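4.2 称重工位的布置与开机准备

本节说明Prarel系列计价秤在输送线旁称重工位上的摆放、调平、通电和去皮方法。仓储架、封口机等其他设备的安装见各自章节。

4.2.1 安装前的检查

(1)工作台应独立于输送机机架。台脚与输送机支腿之间不得有硬性连接,否则皮带运转时的振动会传至秤体,造成读数跳动。
(2)台面应平整、干净,无残留物料颗粒。台面边缘漆层磨损不影响使用,但翘起的漆皮应先铲除。
(3)工位附近应有带接地的固定插座,不得与输送机电机共用同一插线板。
(4)避开风扇及空调出风口。无法避开时,应加装挡风板。

4.2.2 秤体就位

1. 从包装箱中取出秤体,双手托住底座两侧。不得提拉秤盘。
2. 将秤放在台面上,操作面板朝向操作人员。秤体与输送带边缘之间应留出间隙,使皮带上的物料不会碰到秤盘。
3. 取下秤盘,拆除盘下的运输固定螺钉共2颗,装入附件袋保存。再次搬运时需装回。
4. 旋转底部调平脚,使水平泡位于圆圈中央,然后锁紧防松螺母。
5. 装回不锈钢秤盘,四角轻按,确认无晃动、无异响。

注意:秤盘与底座之间不得夹入标签纸、线头或编织袋碎丝。出现称量偏轻且不回零时,应首先检查此处。

4.2.3 周转箱与料袋的摆放

1. 空周转箱放在秤的左侧,箱口朝上,标签槽朝向操作人员,便于插卡和核对。
2. 周转箱与秤体不得接触。箱壁靠在秤盘上会分担部分载荷。
3. 编织袋等大件料袋放在秤的外侧,与秤体隔开,不得倚靠在秤体上。
4. 扎带、提带和电源线不得搭在秤盘上。称量前应将其理顺,使末端离开秤盘。

警告:严禁将整袋物料直接抛放到秤盘上。冲击载荷可能造成传感器永久性变形,由此引起的损坏不在保修范围内。

4.2.4 通电与预热

1. 确认秤盘上无物品,接通电源,打开秤体右下方的电源开关。
2. 各显示窗依次完成笔段自检。自检期间不要触碰秤盘。
3. 自检结束后重量窗应显示零。若不为零,按“置零”键。
4. 预热14分钟后再开始正式称量。环境温度低于5℃时,预热时间应加倍。

说明:显示窗不亮时,先检查插头与开关,再检查保险管。保险管规格见附录B。

4.2.5 去皮操作

1. 将空周转箱平放在秤盘中央,箱底不得超出秤盘支承范围。
2. 待读数稳定后按“去皮”键,重量窗归零,去皮指示符点亮。
3. 装入物料,读取净重。
4. 取下周转箱后重量窗显示负值,属正常现象。再按一次“去皮”键即可清除皮重。

皮重与物料的总重最多可达40千克。超出后显示过载代码,应立即卸下载荷。

更换不同型号的周转箱后必须重新去皮。Loltow型与Brillolby型周转箱外形相近,但自重不同,不得共用同一皮重值。

4.2.6 每班结束后的处理

1. 清空秤盘,关闭电源,待显示窗全部熄灭。
2. 用微湿软布擦拭秤盘,沿凸筋方向进行,筋间积灰可用软毛刷清除。不得用水冲洗底座。
3. 按键区只可用干布擦拭,禁用酒精和稀释剂。
4. 将空周转箱放回秤的左侧,供下一班使用。

停用超过60天的秤,重新启用前应按第6章进行校准。 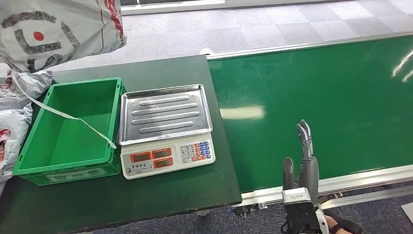 图4-3 称重工位:周转箱与计价秤的相对位置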